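Filet de frappe Drillura 4 - cage d'entraînement baseball et softball

Référence 1496
Marque : Drillura
Catégorie : Baseball / Entraînement / Filets et cages
Disponibilité : en stock, expédié de notre entrepôt

Le Drillura 4 est un filet de frappe sur pied pour le travail au tee, le soft toss et les lancers courts. Il s'adresse aux clubs qui n'ont pas de tunnel fixe et aux joueurs qui s'entraînent dans un jardin ou un gymnase. Le cadre se monte sans outil et le filet se fixe par des manchons cousus, avec un élastique de rappel à chaque angle.

La version actuelle remplace la référence 1423, arrêtée en octobre. Les tubes sont plus épais à la base, la poche de récupération est plus profonde et le filet se change désormais sans démonter le cadre. Les filets de rechange de l'ancienne référence ne sont pas compatibles avec celle-ci.

Caractéristiques

Cadre : acier thermolaqué, noir
Filet : polyester noué, traité anti-UV
Poche : renforcée, ouverture centrale
Pieds : quatre, avec œillets pour sardines
Balles : baseball cuir, softball, balles en mousse ou à picots
Housse de transport : fournie
Couleur du filet : noir

Contenu du carton

Cadre en tubes emboîtables, filet avec poche, quatre sardines, housse à bandoulière, notice en français et en anglais. Les balles, le tee et l'écran de protection du lanceur sont vendus séparément.

Utilisation

Placez le tee à une distance suffisante du filet pour que la batte ne touche pas la toile en fin de mouvement. Pour le soft toss, le partenaire se met de côté, légèrement en avant du frappeur, jamais entre le frappeur et la poche. Pour les lancers de face, un écran en L est obligatoire. Le filet seul ne protège pas le lanceur.

En intérieur, remplacez les sardines par des sacs de lest posés sur les pieds arrière. Sur terrain synthétique, même chose, et pensez à demander l'accord du gestionnaire avant de laisser le cadre en place entre deux séances.

Le filet n'est pas conçu pour les machines à lancer réglées au-delà de 80 km/h. Au-dessus, prenez un modèle de la gamme Costigan, dont la maille est doublée au centre.

Entretien

Le filet se lave à l'eau tiède avec un peu de savon, au lavabo pour les petites taches ou au jet pour le reste. Pas de machine, pas de javel, pas de nettoyeur haute pression. Laissez sécher à plat ou suspendu avant de le remettre dans la housse. La terre ocre du champ intérieur part mieux une fois sèche, avec une brosse souple. 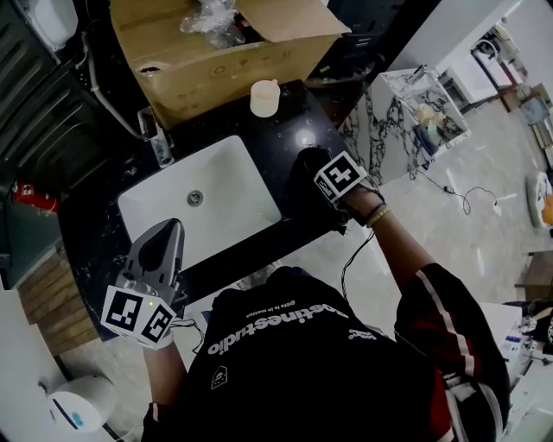 Garantie et pièces détachées

Le cadre est garanti quatre ans contre les défauts de fabrication, le filet un an. L'usure normale de la poche n'est pas couverte - c'est la partie qui prend tous les coups et elle finit par se détendre. Le filet complet, la poche seule, les embouts et les élastiques sont disponibles à l'unité. Indiquez la référence cousue sur l'étiquette du manchon gauche quand vous commandez.

En cas de tube tordu, envoyez-nous une photo de la pièce et de la facture. Nous remplaçons le tube seul, sans retour du cadre complet.

Livraison

Envoi en un seul colis. Les commandes passées avant midi partent le jour même, hors jours fériés. Pour les clubs et les ligues, la livraison peut être groupée avec le reste du matériel de la saison (bases, casques, équipement de receveur). Le retrait sur place à l'entrepôt de Cleltotley est gratuit, sur rendez-vous.

Avis

Delwyn Dunstan, entraîneur des moins de quinze ans, Bomness
« On en a deux au club, posés le long de la ligne du champ droit. Les frappeurs font leur série au tee pendant que les autres sont en défense, ça évite les files d'attente. Le montage est rapide à partir de la deuxième fois. La housse est un peu juste, il faut bien plier le filet sinon la fermeture force. La poche tient bien pour l'instant. »

Questions fréquentes

Peut-on le laisser dehors tout l'hiver ?
Le cadre, oui. Le filet doit être rentré en cas de gel ou de neige, le poids déforme les manchons.

Convient-il au lancer ?
Oui, pour le travail à courte distance. Une toile de zone de strike se clipse sur l'avant (en option).

Le cadre est-il réglable en hauteur ?
Non.

Accepte-t-il les balles de cricket ?
Nous ne l'avons pas testé avec ces balles et la garantie ne s'applique pas dans ce cas.

Produits associés

Tee de frappe Drillura, base caoutchouc
Écran en L Costigan
Toile de zone de strike à clips
Sacs de lest, la paire
Seau à balles avec couvercle-siège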